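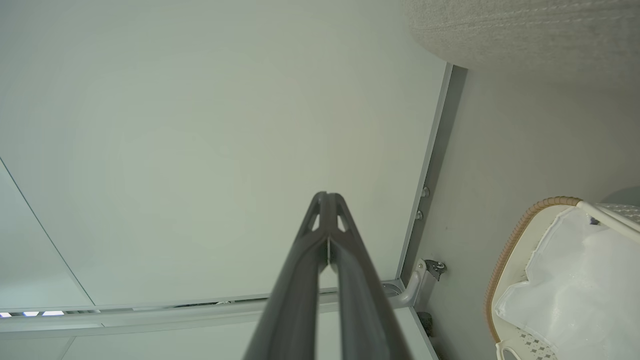

Wrist view with the fingers brought together, pale panel behind, basket with a white bag at lower right.

rokach-wristcheck

Small command-line tool that checks wrist camera recordings before they go into training or replay. It reads an episode folder, looks at the wrist stream and the gripper log together, and writes a report. It does not move the arm. It was split out of the Akl planner repo in June so that people could run it without building the planner.

Status: in daily use on our two cells. The config format may still change.

What it checks

Fingertip position. The two fingertips should land in the same place in the image whenever the gripper log says closed. If they drift, the camera mount has probably slipped, and the hand-eye calibration for that episode can't be trusted.

Plain background. A large flat panel gives the feature tracker very little to hold on to. Frames where most of the tracked points sit on the gripper itself are marked low_texture. The pose estimate for those frames falls back to joint encoders.

Self mask. The gripper mask has to cover the fingers but leave the cutouts open. Older masks were filled in solid, and the depth step then treated background seen through the holes as part of the tool.

Timestamps. Any gap over 100 ms between a camera frame and the nearest joint state is reported. Nothing is interpolated.

Install

Python 3.10 or newer. From the repo root:

pip install -e .
wristcheck --version

Running it

wristcheck run path/to/episode --config configs/sukon.yaml

Add --strict to get a nonzero exit code on any warning. Without it, only errors do that. The report goes to report.json in the episode folder and overwrites the old one.

Config keys

tip_tolerance_px: allowed fingertip drift, default 6
min_background_points: default 39
mask_path: path to the self mask, PNG, same size as the stream
mask_holes: keep or fill, default keep
max_gap_ms: default 100

There is one config per gripper. sukon.yaml is for the Sukon fingers. ronix.yaml is for the older Ronix pair and still has a filled mask. Use it with mask_holes: fill or you will get a mask error on every frame.

Test set

The regression set has 615 episodes. Of these, 69 are labeled by hand for low_texture, done by Rima Khoury and Samer Jaber. The rest only have labels from the tool, so don't use them to report accuracy. The set is not in the repo. Run scripts/fetch_set.sh with your lab login.

Known problems

Bright spots near a rail or slot can be picked up as corner points and pass the background check when they shouldn't. Fadi Aoun has a branch that drops saturated pixels first. It is slow and not merged.

Soft things such as bags and fabric give unstable points between frames. They count toward min_background_points for now.

Open and closed are the only gripper states handled. Half-closed frames are skipped and listed under skipped in the report.

Contact

Nélida Insaurralde for calibration and masks, Manju Maurya for everything else. Please attach report.json and the config you used when opening an issue.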